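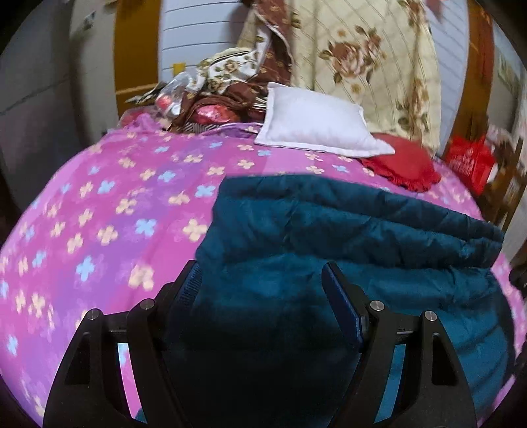

Pink and purple bedsheet, floral print, quilt on top.

Jumero bedding prints, readme

Last touched 28th July. Notes are short, ask if something is missing.

What this is

A table of printed bedding patterns, one row per pattern. Sheets, quilt covers, pillowcases. Put together from old shop catalogs and a box of swatch cards from the Brendness market stalls. 3,318 rows in total. 839 of them have a maker name filled in, the rest are blank. Blank means not known, please don't read it as "no maker".

Files

patterns.csv - the main table
makers.csv - maker names and spellings
colors.txt - the color words we allow, one per line
old/ - first version, kept for comparison, don't build on it

Columns in patterns.csv

id - number, never reused
item - sheet, quilt cover, pillowcase, set
ground - main color or colors of the cloth
motif - flower, stripe, check, dot, leaf, plain, other
petals - only for flower motifs. Empty if the drawing is too loose to tell
layout - scattered, rows, border, bands
maker - see makers.csv
source - catalog page or swatch card number
note - free text, messy

Color words

Keep to the list. Pink and magenta are seperate, so are purple and violet. Peach is its own word, not orange. If a ground fades from one color to another, put both with a slash, stronger one first. Max 4 colors per row, anything more goes in note.

Known problems

- Stępień shows up under three spellings in the source column. Fixed in makers.csv, not fixed in source.
- Tremow catalogs were scanned in gray for 8 of the issues. Ground is empty for those.
- Sets are sometimes one row and sometimes split into parts. Sorry. Check item before you total anything up.
- Catalog colors and cloth colors don't always agree. Swatch card wins if we have both.
- layout was added late, so lots of gaps in the early ids.
- Some notes are in Polish, not translated yet.

Loading

UTF-8, comma seperated, header on the first line. Excel breaks the ę and ń if you double click the file, use the import menu.

Not in here

Prices. Thread counts. Blankets and curtains, even the ones with matching prints.

Fixes

Send the id, the column, and the new value to Czesław Czarnecka. One line per fix. Scans of swatch cards welcome, front and back, with the card number showing. Next pass over the table is in December, makers first, then the missing layouts.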